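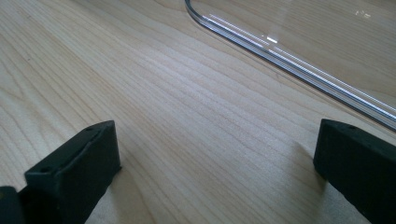 Viola Morelli

Workshop News | Safety and Faults

In June we lost three days of work to a sheet of clear plastic. I promised at the last members' meeting to write down what happened, and Nusrat Sarkar has asked me to include the parts that make us look bad, so I do.

For those who don't come to the Brarholm workshop often, a short background. We are preparing a small packing cell for Orkutitz, who make display covers. The job of the arm is to take one transparent sheet from a table, lift it, turn it and put it in a rack. A person does this now, and it is boring work which also hurts the wrists. To teach the arm, we first do the task ourselves with the hand-held gripper, many times, and the recordings are used for the training. The fingers on the hand-held tool and the fingers on the arm have the same shape, so what works in the hand should also work on the arm. That is the idea, anyway.

A clear sheet lying flat on pale wood is a difficult thing to see, for a camera and also for me. You look straight through it to the grain of the table. Only the edge tells you where it is, when the light falls well on it, and then it shows as a few bright lines. Move your head a little and the lines are somewhere else. We knew this from the beginning. We thought that 300 recordings would be enough to teach the arm where the edge was, and for the first week this seemed correct. It picked up sheet after sheet, and we were rather proud.

The fault came in the afternoon, a little after four. Nusrat was at the desk and I was standing by the rack with a coffee, on the correct side of the yellow line, I am happy to say. The arm went down to the table in the usual way, with the fingers open. It closed them on nothing, 6 centimetres short of the sheet. This had happened before and it is not dangerous. The arm should notice that the fingers have closed completely, open them, go up and try again.

It didn't go up. It believed it was holding a sheet, and it went on to the next step, which is a slide towards the edge of the table. The closed fingers pushed against the side of the real sheet, the sheet moved ahead of them, and it went off the table quite fast. It hit the leg of the rack and broke in two. One piece stayed under the rack. The other piece slid across the floor, over the yellow line, and stopped near my shoe.

Nusrat pressed the stop button immediately. The arm stopped as it should. I want to be clear about this, because two people have already asked me if the stop button failed. It worked. But a stop button doesn't stop a sheet which is already flying.

I was not hurt. The broken side was sharp, and I was wearing canvas shoes, and I have thought about that since then.

What we found

We spent the next morning reading the logs and I will try to keep this simple.

The first problem was the light. The blind on the west window had been left half open, and at four o'clock the sun in June comes in low across the table. It made a bright line on the wood which looked very much like the edge of a sheet. In the log you can see the arm choose this line with great confidence. Almost all our recordings were made before lunch, because that was when Nusrat and I were both free, so the arm had never learned what the afternoon looks like.

The second problem was the finger sensor, and this one is my fault. The sensor measures how far the fingers are apart. Our sheets are thin, so the difference between "closed on a sheet" and "closed on nothing" is small. I had set the limit myself in the spring, with a thicker sheet from Lo Presti that we were using for tests. When we changed to the real Orkutitz sheets, I didn't measure again. With my old number, the arm should have refused every thin sheet as an empty grip. It did exactly this on the first day, and to make the message go away I turned the check off. I wrote "fix later" on a piece of tape and put the tape on the monitor. It was still there on the day of the accident.

The third problem is less technical. We had written our safety notes for the moving arm. The yellow line is drawn at the distance the arm can reach, plus a bit more. None of us had thought about the things the arm can throw, push or drop. For a soft box this may not matter so much. For a rigid sheet on a smooth table, it matters a lot.

What we changed

The blind now stays closed during all tests, and there is a diffused lamp over the table. This is only a help for the moment. In the Orkutitz building there are windows too, and I can't ask them to work in the dark. So we are also making new recordings, at different hours, with the sun coming in and with it behind clouds, with the sheet turned in many directions and placed in corners of the table we didn't use before. Some of them are made with no sheet on the table at all, so that the arm can learn to say no. It is slow work. I do ten in a row and then I need to rest my hand.

The finger check is on again. I measured the closed position with a feeler gauge and then measured it with the real sheet, and the limit is now between these two numbers. There is very little room between them. Nusrat thinks we should add a small force sensor and I agree with her, but it has to wait for the next order. Until we have it, the arm makes a short lift after each grip and the camera looks again at the table before anything moves sideways. This makes each cycle longer. Orkutitz were not pleased when I told them, but they understood.

We also made the sideways slide much slower, and put a raised wooden strip along two sides of the table. A sheet that is pushed now stops against the strip. We tried it by hand, pushing harder than the arm can, and it held.

Finally, any check that is turned off must be written in the red book by the door, with a name and the reason, and the arm may not run in automatic mode while there is an open line in the book. My piece of tape is glued on the first page. Nusrat did that, not me.

For members using the cell

Please wear closed shoes and safety glasses if you stand anywhere in the room while the arm is in automatic mode, also if you are only passing through to the kitchen. If a sheet is cracked or has a chip on the edge, don't put it back in the pile – there is a bin for these beside the saw. Don't pick up broken pieces with bare hands. The cut gloves are in the top drawer, and if the last pair is gone, write it on the shopping list.

If you see the arm close its fingers on nothing and then continue, press stop and tell one of us, even if nothing fell down. We would like to know about the small cases. When I went back through the older logs I found two from the week before, where the arm had done the same thing but luckily there was no sheet in the path. The program counted both as a success.

The group at Prerham has a similar cell for glass samples, and they have asked for a copy of our notes. I sent them the full version with the log files. Any member who wants to read it can find it in the shared folder under "Faults", and I am glad to explain the parts where my English is not clear.

Automatic tests will start again when the new recordings are finished. Nusrat still needs people for the late afternoon hours, when the sun is worst. You need no experience, only patience and proper shoes. Write your name on the sheet next to the red book.

Filed under: Robotics, Safety, Brarholm workshop

6 comments | 3 shares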